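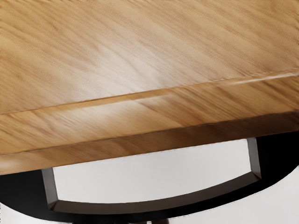 Vilho Koskela wrote back this morning that a rulebook for simulated robots is a rulebook for toys, and that the real rules start when there is a person standing within reach of a real arm. I like Vilho and I've been turning that over all through my coffee, so bear with me, this is going to take a few posts.

He's right that nobody gets a pinched finger in a render. But the numbers that leave the simulation end up in somebody's report, and then in somebody's decision about speed limits and safe distances, and by then the people reading have no idea what the table was made of. I mean that literally!

My own table looks lovely. Wavy grain, a soft shine on top, a bright line along the rounded edge. A visitor could admire that wood all afternoon and learn nothing about the friction value behind it. So rule one in our house guide at Putimitz is that every surface a robot may touch gets its physical values written down next to its looks, in the same file.

Rule two: change the look or change the physics, but please don't change both in one go. I did exactly that in October (new wood, new friction, one cheerful commit) and Sólveig Arnardóttir spent two evenings working out which one had moved our results. She was very kind about it. I brought cake.

Rule three is the one people grumble over. Edges count. If your table has a rounded front, the collision shape should have one too, or you write down plainly that it doesn't. We had a simple box standing in for a curved edge, and objects were resting happily on a corner you couldn't see. The old runs are still on the shelf, all 1,139 of them, with a note on the folder -- I didn't have the heart to delete them.

Rule four, report the failures along with the seeds. We ask for 80 runs per setting before anyone says a word about a success rate, and the bad ones go in the same table as the good ones.

Estíbaliz Echevarría asked whether we look at close views of the furniture before a release or only at the robot. Both, and I'd say start with the furniture. Go in tight, look under the tabletop, look at the legs and whatever sits behind them. It's dull work and I've come to enjoy it.

So, Vilho, I'll meet you partway. None of this replaces a proper risk assessment on the floor, and the guide says so on page 2. Send me your list for the real cell and I'll put it in beside ours -- Bernd Kröger has already offered to check the wording.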